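Reading time: 5 min

Work and Automation, Session 5
Handout: when part of the job moves to a machine

Last week we spent most of our time on Coltham and its warehouse, and I promised we would come to a smaller place where people still know one another's tea orders. So this week it is Tastevus, a firm that packs and repairs small leather goods, with 22 people on the floor and a packing bench that has hardly changed in years. Please read this before Wednesday, and do bring your notes on the Clarberg reading, as I'll lean on them quite a bit.

What changed at Tastevus

The old way was simple enough. A packer took an item from the tray, turned it over, checked the zip and the stitching, and put it in its box. On a fair day one bench got through 200 items. The firm now wants a gripper to do the lifting and placing, and before that can happen the movements have to be shown to it, over and over, by people who do them well. So the packers spend part of each shift with a hand-held gripper, doing their own job with two stiff fingers in place of ten soft ones.

I find this stage the most interesting part of the whole story, and I hope you will too! We tend to talk about automation as a before and an after, and we skip the months in between, when the work is being done and taught at the same time. Several of the packers said they had never had to think about how they pick up a purse. With the gripper they had to: which side to come from, how wide to open, whether to go for the straight edge or the curved one.

Some words we'll need

Tacit skill: what a worker knows how to do but would struggle to write down.
Demonstration: doing a task so that a machine can be trained from the record of it.
Pace: who or what decides how fast the next item comes.
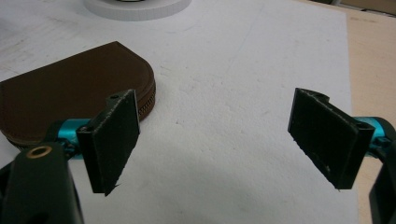
Pace is where the grumbles began. A packer using her hands can chat, glance at the clock and still keep going, and the gripper asks for more attention than that. The first plan gave everyone the same target as before, which was plainly unfair, and it was dropped after 19 days - rather late, if you ask me. Now demonstration time is counted apart from packing time and paid at the higher bench rate.

The Cordier paper (the short one, in your reading pack) argues that people who teach a machine should have a say in what it is used for afterwards. Tastevus has gone a little way towards this. Packers can mark a demonstration as a bad one and have it thrown out, and they may choose which goods they show. They have no say over how many benches there will be next year.

For discussion

Is showing a machine how to do your job a new job, or more of the old one? Who ought to be paid for it, and for how long? And would you answer differently for Coltham?

Half a page of notes is plenty. We start at the usual time, and the Clarberg reading comes first.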